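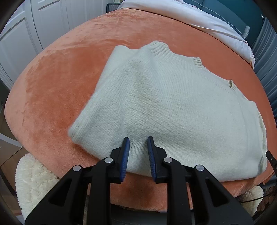

*Branislav Jelínek, notebook, 2/13/19. Visit to Nistar, open day. Copy to Isabelle.*

Went in expecting a sales talk and got one, then a decent hour with the hand tool once the slides were over. Writing this up before I forget which claims I saw tested and which I was only told.

The claim: a person folds laundry with the hand-held gripper, the recordings go into training, and the arm (they call it Skinine) learns to fold from them. Their figure is 300 recordings per type of garment. I asked 300 of what, good folds or all attempts, and got two different answers from two people. Isabelle, can you ask again by email? They may be more careful in writing.

Garment at the bed station was a cream jumper, fine plain knit with a ribbed crew neck, on an orange plush blanket. I'd have picked something else if I wanted to be convinced. Pale knit on a strong flat colour is about as kind to a vision system as you can get. I asked for a cream blanket under it. "We have that in the plan for April." Fine, noted, April.

Things I did like:

- The pads. Blue, fine ridged teeth on the inner faces, and the two face each other squarely. I was worried about snags in knitwear. Found none on the jumper when I went over it by hand afterwards, but that's one jumper.
- The linkage is simple, with the pins out where you can get at them. Ours are buried and we all know how that goes.
- They let visitors have a go without hovering.

My own go: the near edge is the hard part. With the bundle already stacked you have to get the fingers over the edge and close on the layers you want, and I kept getting the top one by itself, or else a pinch of blanket as well. The fingers are chunky and I lost sight of the edge behind them at the moment I needed it. The demonstrator was much better at it than me, so some of this is practice. How much practice, and does it show in the recordings? No answer.

Then the arm itself. It did a towel. It did the towel again. I asked for the jumper and was told the knitwear model was "being refreshed". So for the record we have seen **no** automatic folding of a jumper, whatever the leaflet says.

Price for the hand tool wasn't given. Lead time quoted as 30 days. Pirnutis were quoted the same and I'd like to hear from them what they got.

To do:

1. Ask Šimko if they can cut us a pair of ridged pads to try on our own fingers.
2. Isabelle: the 300 question, plus the failure rate on knits.
3. Don't order anything yet.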